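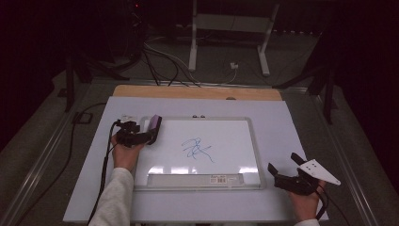
*A small whiteboard with blue marker on it and a purple eraser at the upper left.*

Dilani Miah has worked on dry-erase ink for 12 years, first on pigment dispersion and now as formulation lead at Cimdale, a contract lab that develops markers and board coatings for other companies. She spoke in February, between two test runs, mainly about why boards stop erasing cleanly.

Her starting point is the ink. A dry-erase marker contains pigment, a fast solvent (usually an alcohol), a resin, and a release agent. "The solvent is gone in seconds," she said. "What stays behind is pigment held in a film, and the release agent keeps that film from bonding to the board. Permanent ink leaves the release agent out and uses a resin that sticks."

The release agent is an oily compound, and its proportion is the main design decision. Too little and the line bonds; too much and it beads while the user is still writing. Cimdale tested 17 versions of its current blue before selecting one. Miah described blue as moderately difficult. Red is harder, in her experience, and black is the most forgiving.

Age matters as well. A line wiped within an hour generally comes off as dust. After several weeks, the release agent has partly migrated or evaporated and the film behaves more like paint. "People blame the eraser," Miah said. "A felt eraser can only move a film that has already let go."

The board sets the upper limit. Porcelain enamel on steel is close to nonporous and holds up for decades in classrooms. Painted steel is cheaper and accepts magnets equally well, but the coating is softer. Melamine is the least durable of the three. Miah's group runs a wear rig to 3000 write-and-wipe cycles, and she said melamine samples usually show visible ghosting long before the end.

Darcy Goodwin, who manages the wear rig, measures ghosting as the color difference between a wiped area and one that was never marked. He considers most household advice on cleaning unhelpful. "Abrasive pads work once," he said. "After that you have scratches, and pigment sits in scratches." His own procedure is isopropyl alcohol on a microfiber cloth, then a second cloth with plain water, then drying. Writing over an old line with a fresh marker also works, he said, as the new solvent softens the old film.

Both were cautious about spray cleaners. Several leave a surfactant residue that makes the next line skip, and users respond by pressing harder and flattening the nib.

Asked about storage, Miah recommended keeping markers horizontal. Stored tip up, the pigment settles away from the nib and the line turns pale. Stored tip down, the nib floods. The lab keeps its reference markers flat in a drawer and replaces them every 5 months.

The next project is a lower-odor solvent system for a school supplier, Etgate. Miah would not discuss the composition, but said drying time was still the open problem. "It smears for left-handed writers," she said. "We are working on that now."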